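Automation at the Eltness works

The Eltness works is a mid-sized assembly plant belonging to the furnishings maker Wesard. It builds light frames, racks and stands from plastic pipe and panel, and it is best known for the way it brought two-armed robots onto the floor while keeping its assembly crews together. The changeover began one January on the small-frame line and later spread to most of the building. Staff call the whole effort Arar, after the name of the scheduling software that came with it.

Background

Before automation, frames at Eltness were put together by hand at long benches. One person steadied the panel while a second pushed the uprights into their fittings, and a skilled pair could get into a rhythm that was a real pleasure to watch. It was also hard on the wrists and shoulders. The plant employed 552 people at the time, and rotation between benches was the main way of giving sore arms a rest.

Work at the cells

An Arar cell pairs two arms over a covered table. As at the old benches, the job needs two sets of hands: a frame is awkward to hold, the pipes are long, and a joint has to be kept straight while the pole goes in. An operator looks after 3 cells, brings in parts, checks finished joints and steps in when something binds. Learning a new frame takes patience, and this is where the old bench crews have turned out to be so valuable! They know how a fitting feels when it seats properly, and much of that knowledge has gone into the way the arms are taught.

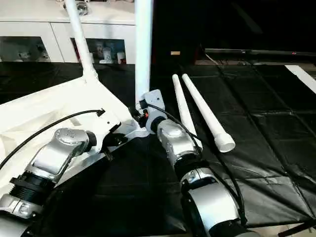

Boglárka Boros has written in the plant newsletter that she misses having a partner across the bench, and that an hour can go by at the cells without a word to anyone. She added that her shoulders no longer keep her up at night, and that she would not go back to full shifts of pushing pipe. Her letter drew a long run of replies and led to a shared start-of-shift meeting, which is still held at 6:30 a.m.

Changes in jobs and training

The title of bench assembler was dropped and replaced by cell operator, with a higher pay grade for people who also teach new frames. In the first round, 41 assemblers took the training course, known as Từ, which mixes classroom mornings with afternoons at a practice cell. Some found the screens tiresome and moved to packing or repair. Others took to it with delight and now write most of the teaching notes themselves.

Hand assembly has not gone away. Odd sizes, samples and rush repairs are still done at two of the original benches, and new operators spend their first weeks there so that they learn the joints before they learn the controls.

Later development

The parts catalog at Eltness now runs to 1136 items, and keeping the cells up to date with it has become a job of its own. Operators have asked for more say over cell speed and for a second practice cell. The speed request was granted on the small-frame line, where the operator on shift sets the pace.

See also: Wesard; Arar (software); Từ training course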